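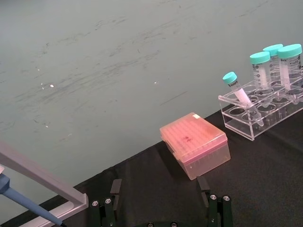
A pink pipette tip box on a black cloth

A pipette tip is a small, cone-shaped plastic tube that fits onto the end of a pipette and holds the liquid being measured. The tip is the only part meant to touch the sample, and in most laboratories it is thrown away after one use. Tips are usually sold in boxes, in bags, or as refill stacks.

Materials

Most tips are molded from polypropylene, a plastic that resists many common chemicals and can stand the heat of an autoclave. Color may be added to mark the volume range, but there is no single color code shared by all makers. Some tips contain carbon so that they conduct electricity, and these are used in machines that sense the level of a liquid.

Filter tips

A filter tip has a porous plug near its wide end. The plug keeps droplets and vapor from reaching the inside of the pipette. Filter tips cost more than plain ones and are common in work with DNA, where a trace of an earlier sample can spoil a result.

Boxes and racks

The standard box holds 96 tips in eight rows of 12, matching the layout of a 96-well plate. This lets a multichannel pipette pick up a full row or column at once. The lid keeps dust off the tips and is closed between uses – a box left open is no longer treated as sterile.

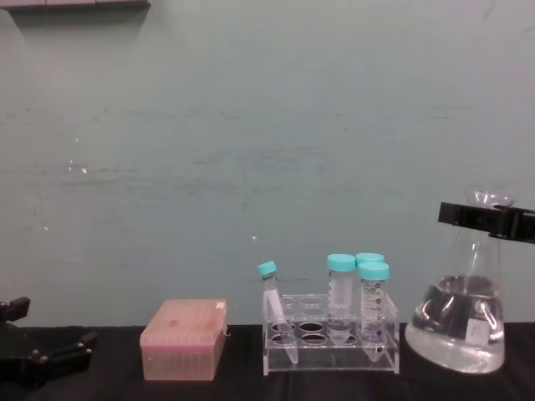

Fit

Tips described as universal have a collar that fits pipettes from several makers. A poor fit lets air leak in and lowers the volume drawn up. Pushing a tip on too hard can wear the end of the pipette and make the tip difficult to eject.

Waste and reuse

Used tips are often discarded with biological or chemical waste, which limits recycling. Refill systems cut down on plastic by keeping the outer box in service. Some laboratories wash and reuse tips for less sensitive work.

See also

Micropipette
Microplate
Serological pipette
Erlenmeyer flask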